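Morngate Builders Board > Manipulation > Practice and standards
Thread: Grip rules for knits, can we agree on one?

saarela_bench
Our draft practice sheet for handheld grippers has a section on cloth, and the part on knits is a mess. Right now it says "grasp at an edge or hem where available." Two people read that two ways. One pinches a single layer, the other grabs the whole fold. Both pass review. I'd like a rule we can check from the wrist view alone.

kamel_i
I'd write it as: close on a folded edge or a ribbed border, never on the flat middle of a panel. Ribbing recovers its shape. A flat panel gets a peak pulled into it, and the next fold starts from a bad surface.

Also the fingertips should be in view before closing. We reject at review if they aren't.

tallowpost
Disagree on "never." With a bunched sweater you can't always find a border. Our sheet says "prefer" and lets the operator pick up the middle once to shake it out, then regrasp at an edge. If you ban it, people will fake an edge by pinching whatever ridge is closest, and you won't catch that in review.

kamel_i
Then call it what it is, a shake-out grasp, and tag it. My problem is with untagged ones. We had 2,846 clips in the last Hondix batch and pulled 400 for a second look, nearly all of them on this point.

Selorm Zakaria
I wrote the Skedadum version of this section, so a few notes.

1. We say "edge, border or existing fold." Existing means it was there before the gripper came down.
2. Two hands on one garment: the second gripper stays off the cloth until the first has closed. Keep this as its own rule. Ours was buried in a paragraph and got skipped.
3. Bedding under the work stays as it is. We used to require a plain sheet and dropped that in April. Patterned covers are what people have at home.

tallowpost
Point 3, no. Patterned covers make it hard for a reviewer to see where the item ends. At least require contrast between the item and the cover.

Selorm Zakaria
Contrast as a recommendation, fine. As a requirement it throws out too many real bedrooms. A pale knit on a yellow cover is readable if the grip is close to the middle of the view.

saarela_bench
Can someone post grips they would pass? Text is only getting us so far.

Selorm Zakaria
Both of these pass under our wording.

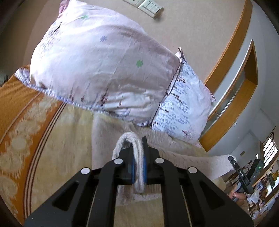
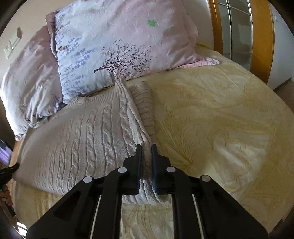
Knits on a bed, gripper closed on the fabric, pivot caps and pads or fingers in view.

tallowpost
OK, I can tell item from cover in both. I still want the contrast line in there as a "should."

kamel_i
Fine with "existing fold" if the shake-out tag goes in too.

saarela_bench
Adding both. Next draft goes up in this thread, and rule 2 gets its own number. Send me wording for the tag if you have it.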